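Wahlkurs Simulation und Greiftechnik: Einblicke in das Projekt Clulter

Der Wahlkurs Simulation und Greiftechnik am Berufskolleg Hernov richtet sich an Studierende des zweiten Ausbildungsjahres der Fachrichtung Automatisierungstechnik. Im laufenden Kursdurchgang arbeiten 13 Teilnehmende am Projekt Clulter. Gegenstand des Projekts ist die Planung und Erprobung von Greifbewegungen in virtuellen Innenräumen. Sämtliche Aufgaben werden in der Simulationsumgebung bearbeitet, bevor im Labor Versuche an realen Geräten vorgesehen werden.

Die Leitung des Kurses liegt bei Zachary Caron. Der Unterricht findet jeweils am Thursday-Termin des Wahlpflichtbands statt und umfasst zwei Unterrichtsstunden sowie eine betreute Übungszeit im Rechnerraum. Die folgenden Ansichten stammen aus der Projektarbeit des Kurses.
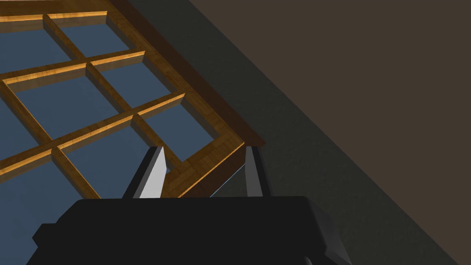

Der geöffnete Greifer an der Ecke eines Sprossenfensters mit Holzrahmen.
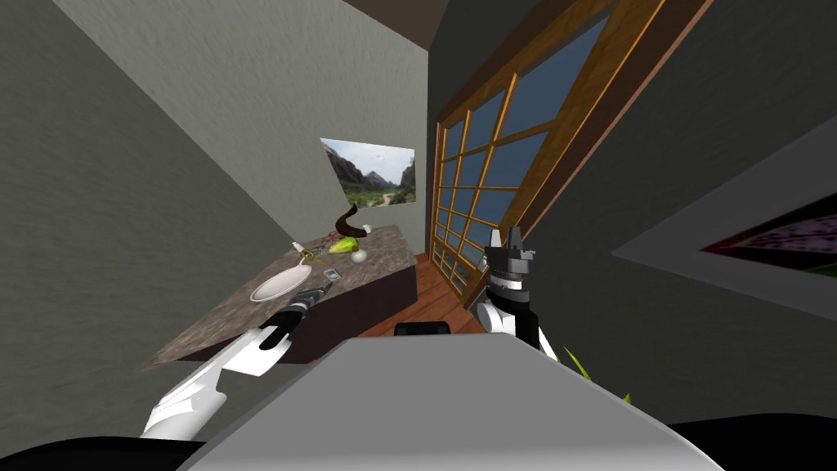 Überblick über den simulierten Raum mit Küchenzeile, Landschaftsbild und Sprossenfenster. Der linke Arm reicht über die Vorderkante der Arbeitsplatte. 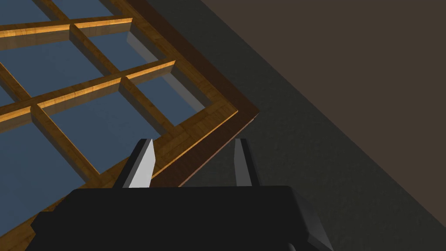 Greiferfinger beiderseits der dunkleren Außenleiste des Fensterrahmens.

Die Teilnehmenden arbeiten in Zweierteams. Jedes Team erhält zu Beginn eine Aufgabenkarte, auf der Ausgangsstellung, Zielstellung und zulässige Bewegungsbereiche der Arme festgelegt sind. Die Lösung wird in der Programmierumgebung Skorley erstellt und anschließend in wiederholten Durchläufen geprüft. Bis zum Ende des Kurses sind je Team 224 auswertbare Durchläufe nachzuweisen. Abgebrochene Durchläufe sind im Protokoll zu vermerken und mit einer kurzen Fehlerbeschreibung zu versehen.

Bewertet werden die Genauigkeit der Annäherung, die Vermeidung unbeabsichtigter Kontakte mit Möbeln und Wänden sowie die Vollständigkeit der Dokumentation. Die Bearbeitungszeit fließt in die Bewertung nicht ein. Für die schriftliche Ausarbeitung gilt die allgemeine Vorlage der Fachrichtung; Bildschirmansichten sind mit der Nummer des jeweiligen Durchlaufs zu beschriften.

Die Abschlusspräsentation ist für April im Dufour-Saal vorgesehen. Jedes Team stellt dort einen ausgewählten Bewegungsablauf vor und erläutert die Wahl der Greifposition. Angehörige sowie Vertreterinnen und Vertreter der Ausbildungsbetriebe sind hierzu eingeladen. Die Ausbildungsbetriebe erhalten die Einladung mit dem Programmablauf auf dem Postweg.

Studierende, die den Wahlkurs im kommenden Schuljahr belegen möchten, reichen das Anmeldeformular im Sekretariat der Fachrichtung ein. Vorausgesetzt wird der erfolgreiche Abschluss des Moduls Grundlagen der Steuerungstechnik. Kenntnisse in Skorley sind nicht erforderlich.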